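To: Members' list, Student Simulation Section
Subject: Re: Door task – which house, and how are runs scored?

Dear members,

Several teams have written with nearly the same questions following the September meeting. The message quoted below covers most of them, and the reply is sent to the full list so that all teams work from the same information.

> Dear organizers,
>
> Our team has finished the tabletop exercises and is ready to begin the door task. Before we do, we would like to confirm three points.
>
> First, the handout refers to the Tejada house, but the shared folder also contains a house named Jatusex. Are we free to choose between them?
>
> Second, is there a limit on the number of practice runs? Two of our members share one account and have already used 317 runs between them.
>
> Third, we are unsure how much of the hallway the arms are expected to reach before a run is scored. The handout says only "approach the door."
>
> With thanks,
> Houda Bensaid
> Team Trommont

The section's answers are as follows.

Choice of house. All scored runs will take place in the Tejada house. The Jatusex house remains in the folder for practice and may be used freely, but its doors are hung differently and its hallway is wider. Teams that have tuned their arm motions only in Jatusex should expect to make changes. A file saved in one house will not load correctly in the other.

Practice runs. Each team has an allowance of 2,000 practice runs for the term. The allowance belongs to the team and is shared by every account registered under it. Runs that stop on a loading error are not deducted. A team that reaches the limit may apply for 200 more, with a short written statement of what the runs are for. Applications go to the section office and are normally answered within the week.

Scoring of the approach. The handout was not clear on this point and has been corrected. A run is scored from the moment the base stops moving. The robot may stop anywhere in the hallway, and teams should state their chosen stopping point in the run log. Each run is limited to 700 steps, counted from the start file, and the step counter does not pause while the arms are being repositioned.

Two further matters arose from the first logs submitted.

Some teams have been moving both arms forward together and then finding that one has no room to turn. The hallway is narrow, and the torso takes up a good part of it. We recommend planning the stopping point first and the arm motion second. Either arm may be used for the handle – no preference is built into the score.

Logs must also name the camera used for each saved view. The overhead view is useful for planning, but judges will read the robot's own views first, and these are tilted. Please do not rotate them before submission. Every log should include at least one view from close to the gripper.

The corrected handout is dated 9th October and replaces all earlier copies. Teams using the Raltum script for their logs should download it again, as the column for the stopping point is new.

Views of the work in the house follow.

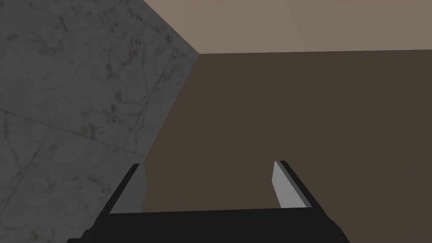

Gripper open, nothing held.
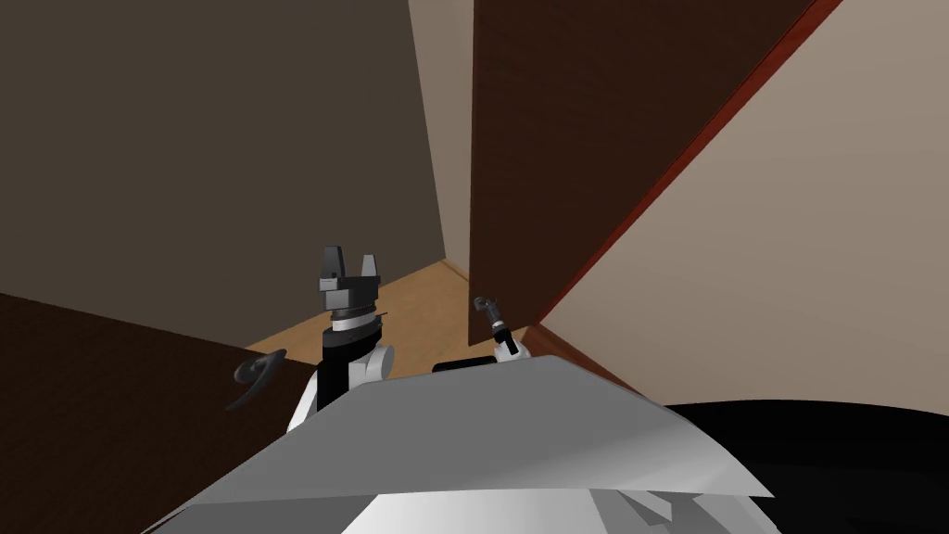
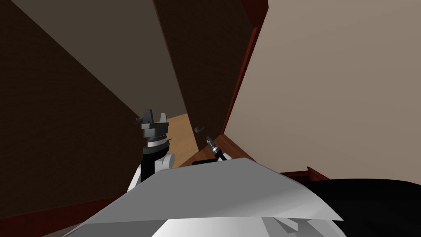 Both arms raised, with the door and its handle beyond them.

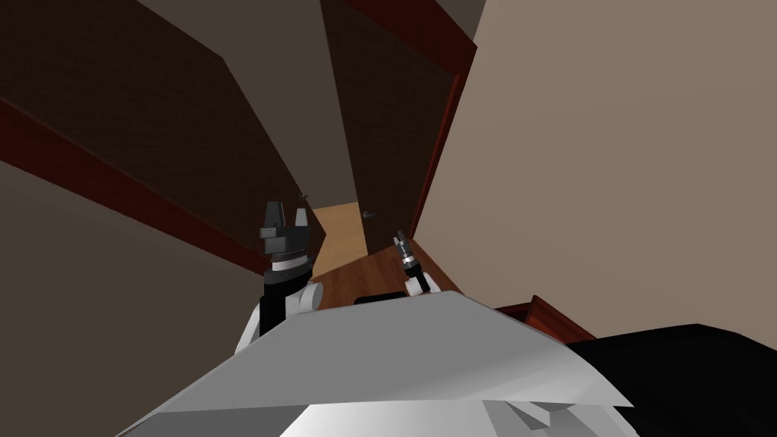 May a team change its stopping point after its first scored run?

A team may change it once, provided the new position is entered in the log before the second scored run begins. The first score stands, and the better of the two is carried into the final table.

Questions about accounts should be sent to the section office. All other questions may be sent to this list.

Respectfully,
The Section Office
Student Simulation Section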